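Robots at Onditz — what to look for on open day

Coming to see us in December? Read this first, its quick.

What is a robot hand?
Most robots don't have fingers like yours. They have a gripper — two jaws that open and shut. Good for picking things up. Not so good for tickling.

How does a robot learn?
By copying. A person does a job, over and over, and a computer saves every go. Ayten Aksoy did 1,154 goes last year. Her arms ached!

What will I see?
Stop 1. The talk. Lilla Pintér tells you what robots can do and what they still get wrong. Lots of things. Ask her about socks.

Stop 2. The ball table. A person holds a gripper in each hand and works with a white ball and an orange bowl. Look for the black cables comming out of the grippers.
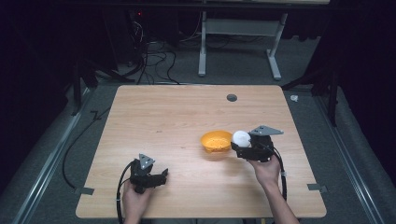
Stop 3. Your turn. Two minutes each, one gripper in each hand. Squeeze gently. Dropped it? Pick it up, go again.

Before you come
Doors at 10. Hair tied back, please — and no drinks near the cables. Questions to Miklós at the front desk.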